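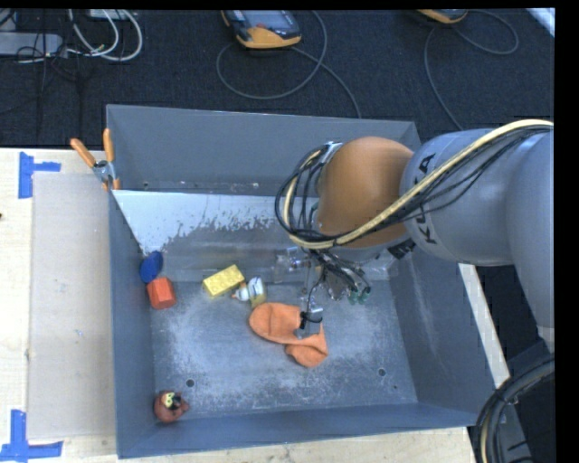 Most workshop mess is small stuff with no fixed address. Screws, offcuts, the hose clip you took off in October and will need again the minute you've bought a new one. My answer for years was more little drawers, and I had a wall of them, labelled in a hand I can no longer read. Then I went over to big containers and fewer of them, and life improved. A large grey metal bin with high walls that slope inwards, set on a wooden tabletop, will swallow a whole afternoon's clutter and keep it off the floor. Walls like that also mean you can sling a handful in from the side without half of it bouncing back at you. The drawback is that whatever you want is at the bottom, so read on.

Sorting the big bin

Do it little and often. I set a kitchen timer for 12 minutes and stop when it rings, even with a fistful of washers. Left to my own devices I would either never start or carry on until supper and be unbearable at it.

Tip the lot on to an old bedsheet. When you've finished, pick up the corners and pour what's left back in. Don't use a fitted sheet. I have used a fitted sheet.

Anything you can't name goes in a jar marked MYSTERIES. When the jar is full, keep whatever turned out to be holding up the washing machine and throw out the rest.

Rust

White vinegar, overnight, in something you don't eat from. Rinse, dry straight away with a hairdryer, then wipe over with a drop of oil. If you skip the drying you will have fresh rust by breakfast, brighter than the old lot.

For pliers and other things with a hinge, work the joint open and shut in the vinegar a few times before leaving them. Old toothbrush for the teeth. Put the toothbrush somewhere it can't be mistaken for a current one.

Don't soak anything plated or chromed, and don't soak your grandfather's plane with the handles still on. Vinegar does nothing good to old varnish.

Glue lids

Smear a bit of petroleum jelly round the thread before you put the lid back on. For lids already stuck, run the cap under the hot tap and grip it with a rubber glove. Nutcrackers work on the small ones. If the tube splits down the side, decant what you can and accept that you were going to buy more anyway.

Superglue keeps better in a sealed jar with one of those sachets that come in shoe boxes. I used to keep mine in the fridge, beside the mustard, until Soudabeh Safavi made a sandwich here and had some views on the matter.

Sandpaper

Tear it against the back of a hacksaw blade screwed to the edge of the bench, teeth outwards if you like a ragged edge and a plaster. Write the grit number on every piece before you tear it up. I keep 150 for nearly everything and 80 for when I'm cross.

Worn sheets are still good for the insides of curves. Wrap them round a bit of dowel, or a marker pen that has dried out, of which I appear to own the national reserve.

Sweeping up

Damp sawdust picks up fine dust far better than a broom alone. Throw a couple of handfuls down, push them along, bag them. Damp means damp. Wet sawdust on concrete is porridge, and it sets.

Rags that have had linseed oil on them must not go in the bin, large, metal or otherwise. They can heat up by themselves and catch fire. Spread them out flat outdoors until they are stiff and dry. This is the one tip on the page I would like you to take seriously.

Hanging things up

Drawing round tools on a pegboard looks very smart and lasts until you buy a new hammer. I've gone back to nails. Hit them in at a slight upward slope and leave 30 mm showing, more for anything with a fat handle.

Extension leads: coil them loosely, over then under, and hang them from a wide hook. Winding them round your elbow puts a twist in that you'll be fighting until one of you dies. Uncoil the whole lead before running a heater off it, as a tight coil gets hot.

Paint tins

Put a dab on the lid and write the room on the side. Writing "white" is no use to anyone. I had 8 tins marked "white" when we left the old house, and no two of them agreed.

A stout elastic band stretched across the open tin, top to bottom, gives you something to wipe the brush on and keeps the rim clean. Lay a circle of cling film on the paint before the lid goes back. Tap it down with a mallet over a scrap of wood. A hammer will bend the lid, and then you'll have a skin on it like school custard.

Brushes you mean to use again tomorrow can be wrapped in a plastic bag and left overnight without washing. Brushes you mean to use again next week should be washed, and you know perfectly well which sort yours is.

Next page: limescale, and what the kettle thinks of lemons.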